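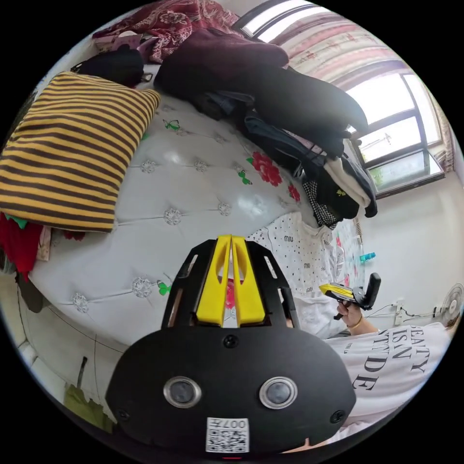

*Womine number 007 over the bed, with Ailbhe and the other one on the right.*

14 July 2019

So the grippers have moved out of the garage and into the bedroom! If you're new around here, Womine is my home gripper build: a pair of hand-held ones you squeeze yourself, so I can work out what shape the fingers should be before I put them on the arm (the arm is still a bag of parts, please don't ask about the arm). I started back in June thinking it'd take two weekends. Ha.

The plan for this round was clothes. Blocks and cups are easy, they hold their shape and you can be pretty sloppy about where you grab. A shirt just sort of goes wherever it wants. You pinch the sleeve and get the sleeve plus whatever was under it, and if you squeeze harder you get the bedspread too. I'd been practicing on dish towels and feeling very pleased with myself, and then Ailbhe Gilmartin drove over from Estotdale to hold the second gripper and we tried it with real laundry. Very humbling afternoon.

The yellow fingers are version five. Versions one through three were flat and blunt and I'm not going to defend them. Version four had the taper, but the tips met at a slight twist, and thin cloth would slide out on one side every single time. On five I fixed the angle and kept the curved recess near the tip on the inner side, and I'm finally happy with how they close. They still don't love a seam. Ailbhe thinks the tips should be softer and I think they should be narrower, so version six will probably be both and we'll argue over who was right.

The other big job was weight. My gripper was 863 grams when I first put it together, which doesn't sound like much until you hold it out in front of you and try to be delicate! I cut the long slots into the side arms and swapped a fat cable for a skinny one, and got it down to 840. Yes, all that for a couple of spoons' worth. My wrist says it was worth it. The spring came from Sundqvist, who sell them singly and don't make you buy a box, and the little bearings are from the Lovmont store (second try, I ordered the wrong bore the first time and they were 20 days getting here).
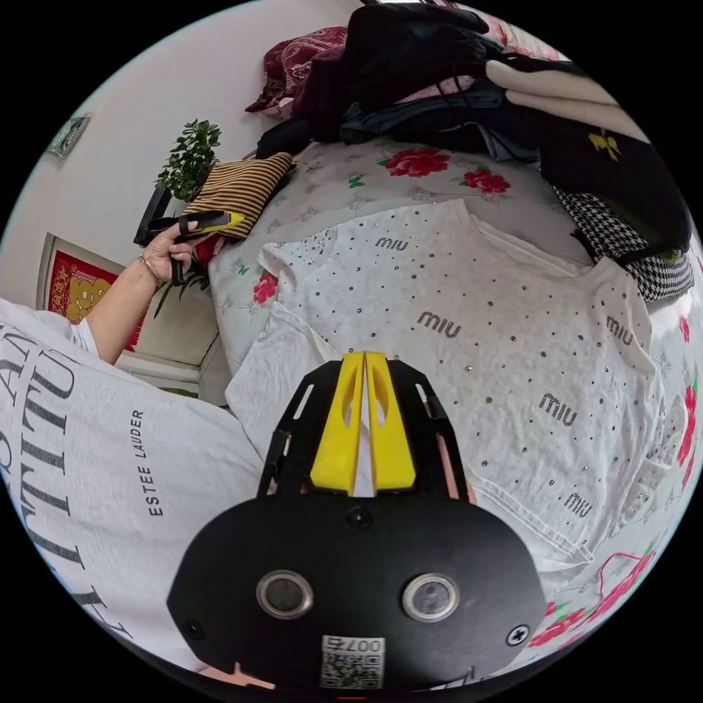 *Fingers almost closed over the MIU shirt. So many studs.*

Okay, the shirt. White, studs all over it, MIU in dark sparkly letters here, there and everywhere. My advice on picking up a shirt like this is to go for the hem. The neckline looks like the obvious spot, wide and curved and right there, but I kept getting one layer when I wanted two. At the hem I could come in low, close slowly, and feel the stop through the handle. For moving it along the bed, one of us at the hem and one at the shoulder was the best combination, as long as we both said "closing" out loud. We forgot a lot.

Studs are a whole separate problem. If one ends up between the tips, the fingers can't close all the way, and the fabric next to it is just hanging on by luck. I want to try a shallow groove down the middle of the pad so a stud has somewhere to go. It might make the grip on plain cotton worse. We'll see.

Things I still have to do: a softer return on the trigger, a proper strain relief for the cable, and a left/right marking big enough that I can read it without turning the thing over. I also want another go at jackets, and the black pile has plenty of those. Ailbhe wants to start with something without zippers.

If anyone has printed fingers with a groove like that, leave me a comment with your depth and I'll try it on version six.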